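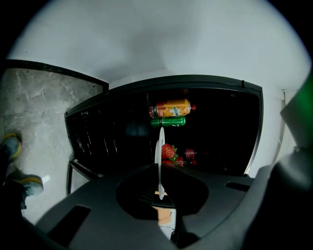 Kinesthetic and handheld demonstration are two related methods of teaching a robot a manipulation task by having a person perform the movement directly. In the kinesthetic form, the operator grasps the arm itself and guides it through the task. In the handheld form, the operator carries a gripper fitted with a camera, and the recording is later converted into commands for a robot with a matching hand. Household appliances are common subjects. A mini refrigerator with its glass door open, holding a plastic soda bottle and a green can that both lie on their sides, presents several difficulties at once: the interior is dark, the door limits the approach from one side, and a cylinder lying down calls for a different grasp from one standing up.

Remote control

Teleoperation, the third common method, leaves the robot in place and moves the operator to a separate control station. The operator may use a joystick, a pair of tracked hand controllers, or a smaller copy of the arm whose joints are followed by the larger one. The method records the robot's own joint positions and therefore needs no later conversion. It is generally slower than handheld demonstration, and operators often report difficulty in judging contact force.

The Larno collection

The Larno collection is a set of handheld demonstrations assembled at the Ikport laboratory under the direction of Fatos Nikolaidis. Recording began in December 2021 and was limited at first to opening and closing doors. Retrieval and restocking tasks were added after a review of the early material. The first public release, dated February 2, 2022, contained 3,739 demonstrations, of which 549 involved refrigerators or cabinets. Nearly 200 further recordings were withheld – most of them for loss of camera tracking inside dark compartments.

Each operator completed 30 practice trials before contributing to the collection. Instructions specified the object to be moved and its destination but left the path of the hand to the operator. Nikolaidis argued that variation between operators was useful in training, a position later disputed by the Todorova group, which favored fixed starting poses and a single approach for each object.

Limitations

A person holding a gripper can reach positions that a mounted arm cannot. Demonstrations must therefore be checked against the joint limits of the intended robot, and those that fail are removed or adjusted. The Brarnoder arm, used in the Ikport trials, had a short forearm and could not follow many of the recordings made close to the floor. Later trials placed the arm on a lower base.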